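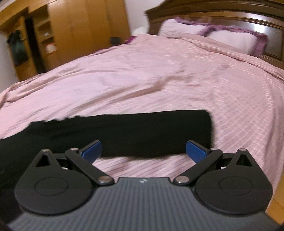 By Keegan Quinlan | Equipment Desk | Updated April

Home Products Grippers Spares Budgeting Contact

Print this page | E-mail this page

Grornard Hand-Held Gripper, Two-Finger, Blue Pad

The Grornard is the one most of our buyers end up with after they have spent a month comparing it to things that cost three times as much. You hold it, you point it at the chore, and you close the fingers on whatever your robot is supposed to learn to pick up later. With a bed to tidy and a roll of black fabric lying across a pink bedspread, you aim it at the roll. Buyers who have only tried it on foam blocks at a desk tend to under-order pads, and we have stopped arguing with them about it.

What you pay

The hand-held unit is $1,026. A spare finger assembly set, left and right, is $187. The storage and charging case is $458, a figure that causes a short silence on most phone calls. The case is very good. It is still a case.

We sell the three separately and do not offer a bundle. Renato Cabanatuan in our purchasing office proposed one two years ago, and the discount came out to less than the cost of the extra carton.

If your budget form has a single line for "gripper," please talk to whoever owns the form before you talk to us. The unit is a capital item at most places. The pads are consumables. The fingers fall somewhere in the middle, and we have seen them filed under office supplies, where they were approved the same afternoon.

Fingers and pads

The blue pads are flat and face each other across the gap. They are the part that touches the world and the part that wears out. Wan, who make the pads, suggest replacement at 1000 grasps. On plain cotton that is fair. On satin they will look fine for much longer and grip worse well before you notice, so go by the log and ignore how they look. On anything with a fringe, check them at the end of each day.

The linkage arms pivot on rivets. You can't tighten a rivet. If an arm develops play, you replace the finger assembly, and there is your $187. Several customers have written to tell us they drilled theirs out and fitted small bolts. We admire the spirit, and the warranty does not cover it.

One side at a time is allowed, by the way. Nothing stops you from fitting a new left finger next to an old right one, except that your closing force will be uneven and your data will show it for weeks.

Planning for home work

Most of the Grornards we ship now go to teams recording in bedrooms and kitchens, and the budget surprises come from the rooms. Consolacion Macaraeg ran the Drundum bedding trials out of Skedholm and let us read her spending sheet afterward, on condition that we not make fun of the parking. The gripper was the fourth largest line. Ahead of it were operator time, travel between homes, and parking.

Her advice, which we now pass on to everybody:

Order two units if you have more than one operator. A shared gripper spends its life in somebody's car.

Plan on pads for practice as well as for recording. Her operators went through a full set before the first usable session.

Ask what is on the bed before you send anyone. Slippery covers, ruffled pillows and heavy quilts all behave differently in the fingers, and a pad order based on towels will be wrong for all of them.

Leave time for putting the room back. It never appears in a plan and it always appears on the timesheet. On the Drundum job it was billed under "other" until a Saturday phone call with accounting, after which it got its own line.

Soft rolls and other long things

A question we get a lot is whether the fingers open wide enough for a rolled blanket or a bolster. It depends on how tightly the thing is rolled, and whoever rolled it will have had opinions. The usual approach is to take the end, or pinch a fold of the outer layer, and let the rest follow. If your task list says "grasp roll at center," try it by hand first with two fingers, then rewrite the task list.

İlker Kozan, who handles returns, would like it known that fingers bent by lifting a mattress corner are not a manufacturing defect. He has seen four sets.

Lead times

Units in stock leave within the week. Finger assemblies are usually on the shelf. Pads are sometimes not — Wan makes them in batches, and every lab seems to run out on the same day. Put a standing order in if you can get one signed. If your institution does not permit standing orders, a calendar reminder and a friendly person in procurement will get you most of the way.

We accept purchase orders and cards. We do not accept "the grant should be in by then."

Trade-ins

We take back working Grornards against a new one. The housing ribs collect lint and we will ask you to brush them out before shipping. Please take your own cables out of the box as well, as Imelda Tan now has a drawer of them and would like it back for its original purpose.

Quotes are good for the rest of the quarter. Send the quantity, the delivery address, and the name of the person who will sign, spelled the way they spell it.

Print this page | E-mail this page

Related items

Grornard finger assembly set, left and right
Wan blue pads, by the batch
Storage and charging case
Planning sheet: operator hours for home recording
Drundum bedding trials: what it cost

Back to top | Grippers | Spares | Returns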